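3.2 Where the phone goes

Participants in the Wimow diary study agreed, in writing, to keep their phones in another room during working hours.
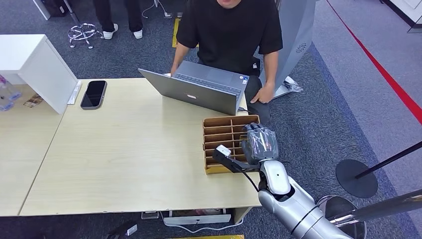 Figure 4. Working at a laptop with a phone face up on the same table.

Of the 89 people who finished the August wave, 60 reported full compliance. Their screen logs were less loyal – the median phone was picked up over 99 times a day, a brisk pace for an object down the hall. We don't read this as lying. Following Simard's scale, we treat "another room" as a state of mind and score it separately from distance (Table 2). Entries that mentioned a charger were coded twice, once as need and once as excuse, and the two coders disagreed mainly about which was which. Disputed entries were left out of the model in Section 4.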